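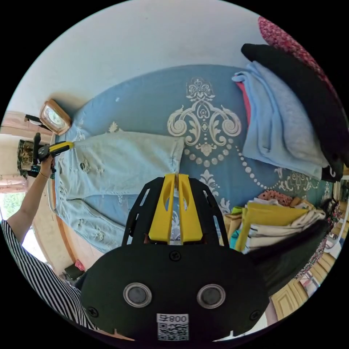
Dear all,

Bram De Haan wrote on Tuesday:
> Has anyone finished the Gurnaver book yet? I got stuck
> at chapter 4, where he dates the hand bones.

I have, Bram, and do keep going! The chapter on the Gachanja jaw is much kinder to the reader, and I found myself quite won over by what he says about teeth and diet (though I still think he leans too hard on 13 fragments).
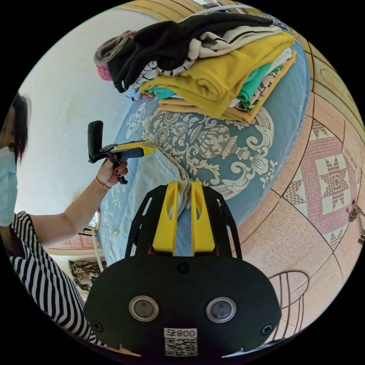

My own copy runs to over 600 pages, so I've been taking it slowly, with plenty of tea. If you'd like the Tadevwood paper he argues with, I can post it to you, all 32 pages of it.

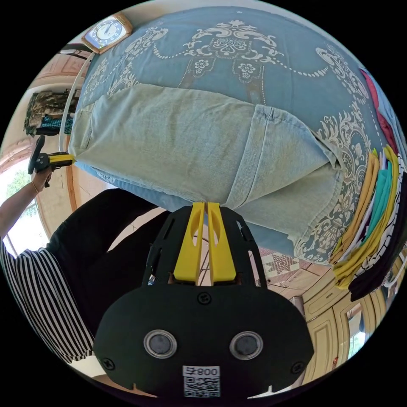 Light blue jeans and the gripper's yellow fingers

Warmest wishes from Fliltville,
Margaret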